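Kanden Soft Goods Set
README, revision 2
Last updated Tuesday, May 6, 2025

Summary

Kanden Soft Goods is a set of short manipulation recordings made by the Hudum student robotics club as its project for the 2025 competition year. The recordings cover grasping, lifting, folding and placing of knitted and woven items. All were made with a hand-held parallel gripper operated by club members. The set holds 1903 episodes across 68 item and task pairings.

The data was collected to train the club's entry in the soft goods category of the Carano student challenge. It is released so that other school and university teams can reproduce our baseline or skip the collection stage altogether.

Contents

episodes/ – one folder per episode, numbered from 0001
items.csv – item name, main colour, fabric type, mass in grams
tasks.csv – task code and the instruction read to the operator
splits/ – train and held-out lists
tools/ – loader, viewer and the checksum script

Each episode folder contains the wrist video, a gripper width log and a metadata file. Width is logged in millimetres, with zero at full closure on bare pads. Thick fabric will hold the reading above zero even on a firm grasp, so do not threshold on zero to detect contact. The loader has a per-item offset for this purpose.

Collection

Operators worked from the task list and were free to choose their own approach angle. Hats are grasped at the crown, scarves at one end, and towels at a corner or along the hem. An episode starts with the fingers open and stops when the operator presses the foot switch. Episodes in which the item was dropped are kept and labelled "drop" in the metadata. They should be filtered out for imitation learning but are useful for training a failure classifier. 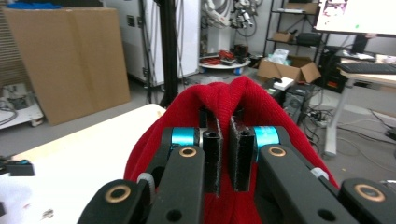

Figure 1. Crown grasp on the red knit beanie, fingers closed on a fold of the fabric.

Ribbed knits were the hardest group to label. The fabric forms a ridge between the pads, and the ridge can hide the rest of the item from the wrist view. Grasp point labels for hats therefore refer to the last image before closure, and the closed image is used only to confirm that fabric is held. Two annotators labelled every hat episode. Where they disagreed, the episode is flagged "review" and left out of both splits.

Calibration

Run tools/check_width before recording anything new. The Baláž calibration block is expected; any rigid block of known width will do if its value is entered in config.txt. Recalibrate after changing the grip pads.

Known issues

Colour balance was left on automatic in the earliest sessions, and reds drift toward orange in some of them. Left and right finger labels were swapped in revision 1. Anyone holding that revision should download the set again, as the fix touches every metadata file.

Licence

Free for teaching and non-commercial research. Cite as: Hudum student robotics club, Kanden Soft Goods Set, revision 2.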